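Stikside open evening – who went?

Forum > Makers and Machines > Days Out

tinwhistle_bob
Posted July 24, 2019
Just back from the open evening at Stikside and I'm still buzzing, so forgive the ramble. I went mainly for the Drelteck arm (the big yellow one by the roller door, it was stacking crates when I got there) and ended up spending most of my time at the clothes table at the far end. Grippers, held in the hand, working on ordinary washing! Did anyone else from here make it?

marrow_and_sons
I did, with my dad. We must have walked past you. The crate arm was good fun but we'd seen one like it at the Jamum open day in June, and that one had a better talk to go with it. Didn't get as far as the clothes, there was a crowd.

pelican77
Went for an hour. I'll be the grump and say I don't see what the fuss is over the clothes table. A person squeezing a gripper by hand isn't a robot. I could do the same with barbecue tongs.

tinwhistle_bob
Have you tried picking up a vest with barbecue tongs? I had a go on the practice pair and it took me 3 tries to get hold of a sleeve, and then I dropped it on my shoe. You lose all the feeling in your fingertips and you suddenly notice how much you were relying on it. Morena Gentile was running that table and she was brilliant, answered everything I asked, including the daft ones. She said straps are the worst of the lot as they go wherever they like.

pelican77
Fair enough on the sleeve. Still not a robot though.

okehampton_liz
Pelican, the idea is that the person does the job with the same sort of fingers the machine will have, and that gets recorded, and the machine learns from it. Morena explained it at the start of the session, you might have come in after. I thought it was the most interesting thing there by a mile. My other half disagreed and stood watching crates for forty minutes.

marrow_and_sons
Your other half sounds like my dad.

gantry_gus
How many goes does it need before it learns anything? I've read all sorts.

okehampton_liz
There was a sheet on the wall that said 1,853 recordings so far, and I think that was all clothes, but don't hold me to it. Eusebio Pacheco (he did the welcome) told our group that the first 100 were thrown away. He was very cheerful about it.

gantry_gus
Thanks Liz. More than I'd have guessed. I wonder if the Zanetti people do it the same way, they had a folding machine on show a while back but it only did towels.

pelican77
Towels are rectangles. Anyone can fold a rectangle.

tinwhistle_bob
Said by someone who hasn't seen my airing cupboard. Anyway, a couple from the clothes table, for those who couldn't get near:

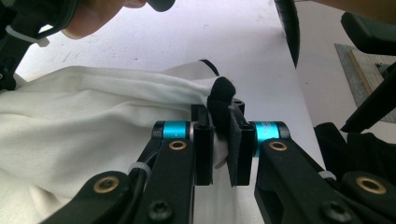
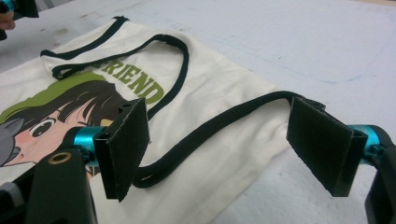
I asked whether the pads on the fingers wear out and Morena said they do get changed, though she didn't say how often. She also let a lad of nine or ten have a turn on the practice pair and he was far better than me – picked up a sock first go and wouldn't give the thing back. Lovely atmosphere all round, and the tea was free.

marrow_and_sons
Right, now I'm cross we didn't queue. Is it on again?

okehampton_liz
Autumn, I was told, no date yet. They had about 300 through the door this time so they may do tickets. Put your name on the list at the front desk if you're passing.

pelican77
I'd go again, for what it's worth. I'll even try the sleeve. Does anyone know if you can park round the back, or is that only for staff?

gantry_gus
Staff only before six, free for all after. The gate sticks, give it a shove.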